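Finally a whole day on T-shirts, and I loved it! The navy one is my favourite, such a good colour, and it folds better than the grey Kashindye one I practised on in June (that thing rolled up at every edge).
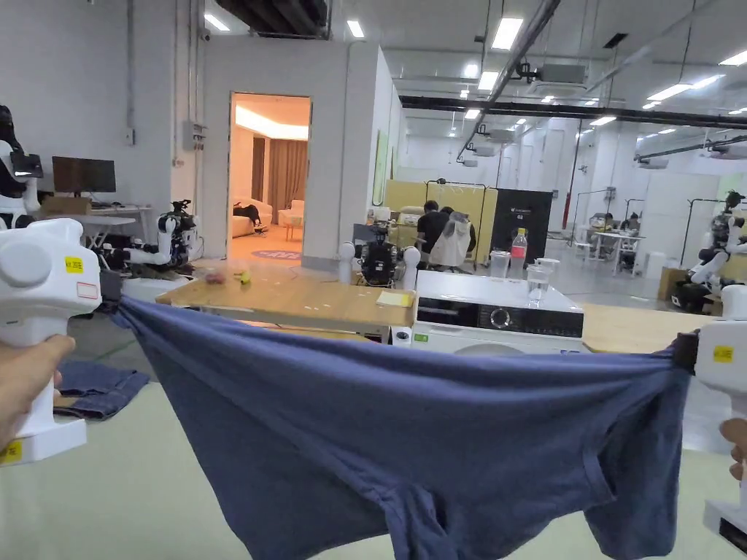

by Esther Kaijage

The trick is all in the hem. Pinch it right at the corners, pull until the sag goes out of the middle, then lower it – slowly! – so the fabric meets the table flat. I used to rush that bit and spend ages smoothing.

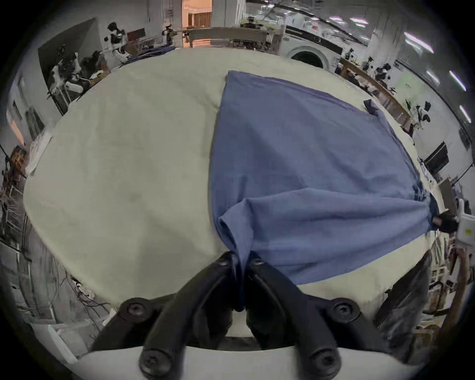
Clamley, 22/12/2020

Soft knits want a gentler pull. Gather too much in one pinch and you get a little twisted tail, and then a crease runs off across the whole thing. Must remember: smaller pinches, closer to the edge.

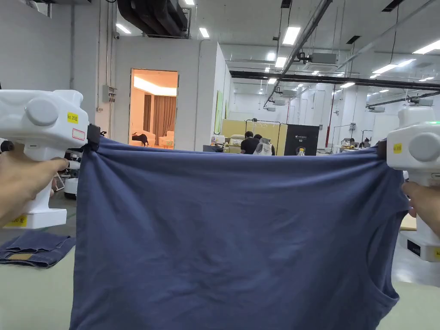 Sleeves in next, then up from the bottom in thirds. My drawer at home holds 35 shirts folded like this, and I'm itching to redo the lot. Jeans tomorrow – can't wait!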